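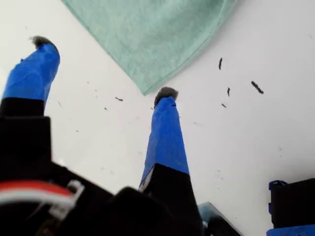 *Zuletzt geändert: Freitag, 22. Mai 2026*

## Unsere Greifer-Regeln sind da!

Seit Januar haben wir daran gefeilt, jetzt hängen sie in Pleveck an der Tür: zehn Regeln für die Arbeit mit textilen Teilen, auf einer einzigen Seite. Ich freue mich riesig darüber, denn die alte Fassung hatte 17 Seiten und wurde selten zu Ende gelesen. Das Wichtigste vorweg: Vor jeder Serie kommt die Tischfläche dran, Flusen und Krümel werden abgesaugt. Danach ein Blick auf die Fingerspitzen. Steht das Klebeband in Falten, schreibt man das ins Schichtblatt, auch wenn der Griff noch sitzt. 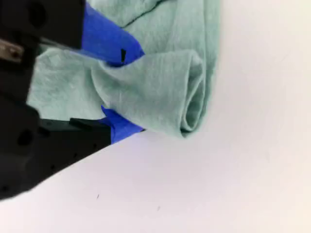 Stand dieser Seite: Fassung 9, geändert von Chantal Fraser

Regel 4 ist mein Liebling (und hat die längsten Diskussionen ausgelöst!): Stoff wird an der Falte gegriffen, und die Kraftgrenze bleibt für alle Programme gleich. Wer sie ändern will, trägt den neuen Wert samt Kürzel ein und lässt eine zweite Person gegenlesen. Bei Sawatzky machen sie das schon länger so, von dort haben wir auch das Formular übernommen – danke dafür!

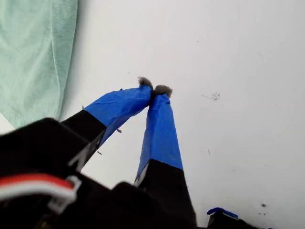 **Wann muss das Band an den Fingern gewechselt werden?**
Nach 100 Griffen wird geprüft. Gewechselt wird, sobald sich eine Kante löst oder der Belag an der Spitze nicht mehr fest sitzt, und zwar immer an beiden Fingern zugleich.

Kabel gehören übrigens ebenfalls zur Sichtprüfung, Regel 7. Das dauert keine Minute, und wir haben es trotzdem jahrelang nirgends stehen gehabt.

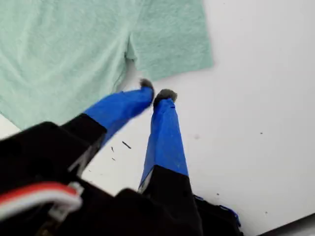 Vernon Charbonneau schreibt dazu: Regel 9 geht mir noch nicht weit genug. Wenn nach einem Abbruch neu gestartet wird, sollte das Teil grundsätzlich von Hand neu ausgelegt werden, sonst vergleichen wir Läufe, die man nicht vergleichen kann. In Jillatley würde ich das gern so ausprobieren.

Kommt auf die Liste für die nächste Fassung. Weitere Vorschläge bitte direkt ins Schichtblatt, Spalte „Regeln“.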